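Workshop notebook, Saturday, morning until lunch

Continued from the last page. Subject is still the practice ball for Ravel, the one with the sensor, and why its shot counts don't agree with the paper sheet from training.

Vilém Vondráček brought back the sheet from the under-16 session. He wrote every free throw by hand, made or missed, and the time on the hall clock. The ball recorded 13 shots for the first player, the sheet has 10. So three too many. I looked at the raw trace before breakfast and I think I understand two of them. The player bounces the ball very hard before he shoots, and the last bounce goes high enough that our rule takes it for a release. The third one I can't explain yet. It comes in the middle of the series and the spin is almost zero, so maybe a pass back from under the basket.

Changed the rule: a release now needs a minimum flight time and also some backspin. With this the first player gives 11. Better, still wrong. For the second player the new rule is worse, because she shoots with very little spin and we lose one good shot. Vilém says many young players shoot like this and we must not punish them for it. I agree, but then spin alone is a weak sign.

Other things to write down before I forget:

Irneo sent the new valve. It sits a little deeper than the old one and the ball feels less heavy on one side when it rolls. Want to do the roll test again on Monday's table height, the same as last time.

Pressure: filled at 9 o'clock, looked at again before lunch, no loss I could measure.

Ginting asked if the numbers can go to the coach the same evening. I answered not yet. I don't want a coach to choose his line-up from shot counts that are wrong by three.
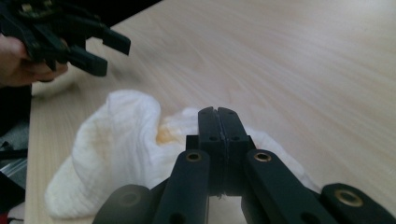

Gripper at the table, finger pads together.

Brandura court: the floor there is softer, and Vilém thinks the bounces will look different in the trace. We should record one full session there before I touch the flight time again – otherwise I tune everything for one hall.

To do: mark the passes on the paper sheet too, with a P. Ask the second player for one more series, if she has time. Keep the old rule in the folder, do not overwrite.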